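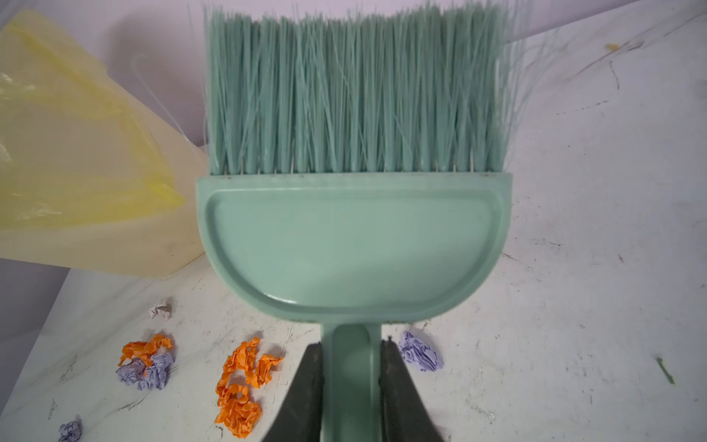 Petro Horobets wrote that his Zikell kept cropping the subtitles until he switched the lens ring to Wide, so please do try that first, before you move any furniture!

Projectors & Screens
October, by Victor Were

1. Set the Zikell on a steady shelf, 33 inches off the floor if you can manage it, and point it squarely at your screen.
2. Run the test reel (it's 7 minutes long, so pour yourself something nice).
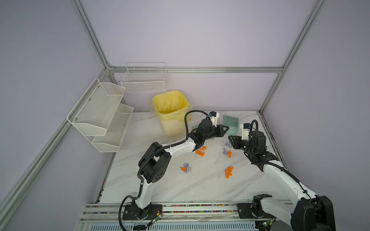 Page 422

3. Turn the focus ring slowly until the end credits look crisp in all four corners. Take your time with this one.

CAUTION: Never look into the lens with the lamp lit.
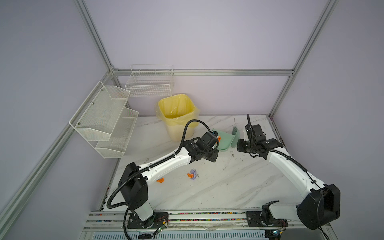
Picture and Sound

4. Choose Film mode for older movies, then play a scene with plenty of talking and bring the volume up gently.

Note: Let the fan stop by itself before unplugging.

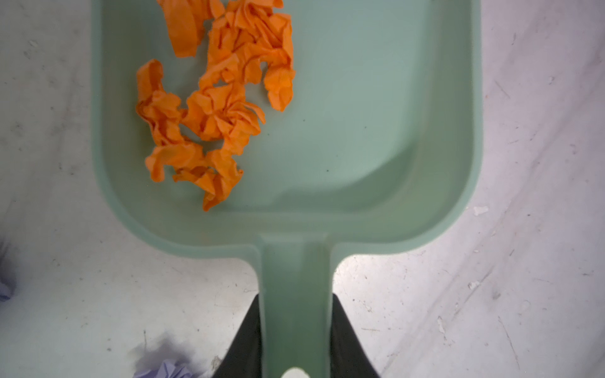

Crumpled orange paper in a green dustpan.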